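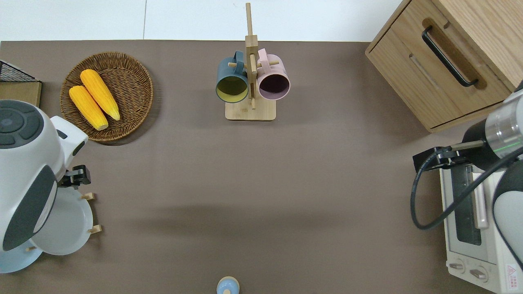

**Bultthorpe Home Heating Group: minutes, 2023-03-03**

Present: Thảo Cao (chair), Selorm Nartey (minutes), members as per the sign-in sheet. Apologies received from the Iyer household.

**1. Minutes of the last meeting**

Agreed, with one correction. The minutes said Lolta had "guaranteed" the heat pump savings. Lolta has guaranteed nothing. Their letter says savings "may be achieved". Wording to be changed.

**2. Lolta's offer for the Osus estate**

Thảo went through the revised quote. Lolta now puts the cost at £3288 per house after the grant, where the first leaflet said £3000. The difference is put down to "site conditions", though as far as the group knows Lolta has yet to visit any site. Selorm had asked by email for a breakdown and been sent the leaflet again.

The saving figures were looked at next. They assume the house is already well insulated and that the occupants keep the heating at a steady low temperature all day. A member from the top end of the estate pointed out that her back bedroom has no loft insulation at all and that she is out until six. Lolta's own small print says results will differ in such cases but gives no idea how far.

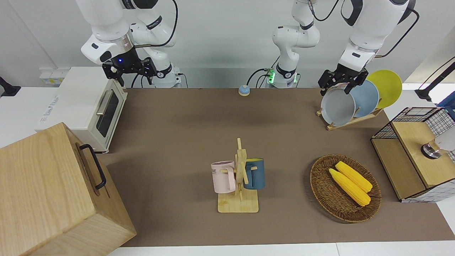
There was also the matter of radiators. The quote includes up to 2 replacements. Most of the houses would need more than that if the pump is to run at the lower flow temperature the savings depend on. Extra radiators are "priced on request". Selorm has requested and is waiting.

Thảo said she was not against heat pumps and had seen them work well, but she would want to see a heat loss survey for each type of house before anybody signed. Lolta's deposit is non-refundable after 3 days, and the meeting thought this very short.

Agreed: no group sign-up for now. Individuals may of course do as they like.

**3. Draught-proofing**

Last winter's results discussed. Those who had doors and letterboxes done say the hall feels warmer. Bills were harder to judge, as prices moved and nearly all those who replied had also turned the thermostat down. The draft newsletter claims the work "slashed" bills.

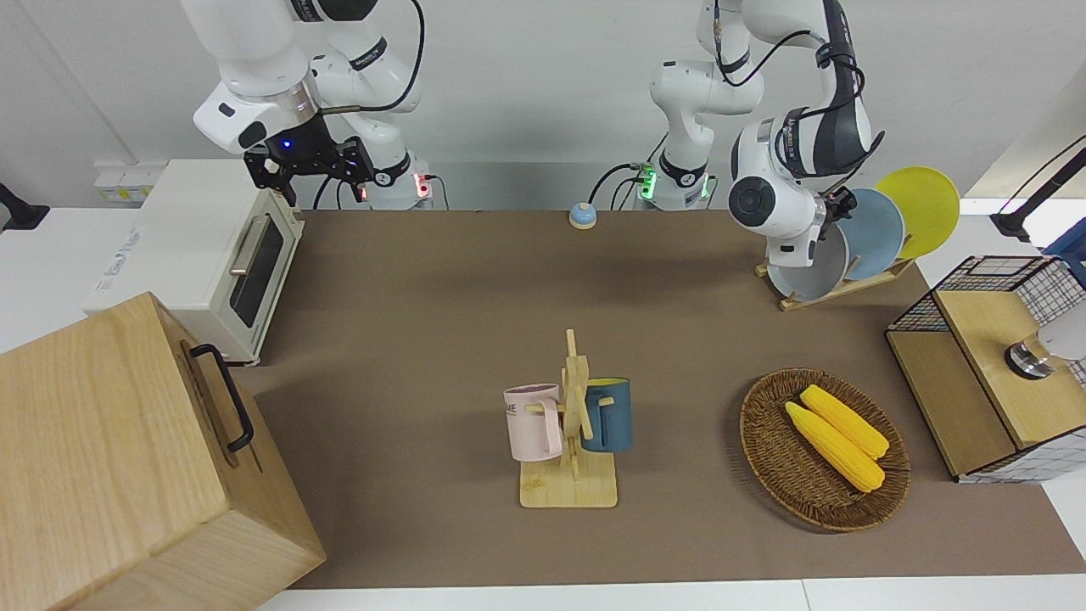
Selorm would keep the claim but tone it down, on the grounds that a warmer hall is worth something to people whatever the bill says. Thảo was content with "may have helped". The line about slashed bills comes out.

**4. Actions**

- Selorm to write to Lolta again for the breakdown, the radiator prices and the addresses of finished jobs we can visit.
- Thảo to get a price for heat loss surveys from a firm that does not also sell the pumps.
- Newsletter to be held back until item 3 is reworded.

**5. Any other business**

The thermal camera has come back from loan without its charger. Whoever has it, please return it to Thảo before the end of March.

Next meeting to be fixed once Lolta has replied. If there is no reply we will meet anyway.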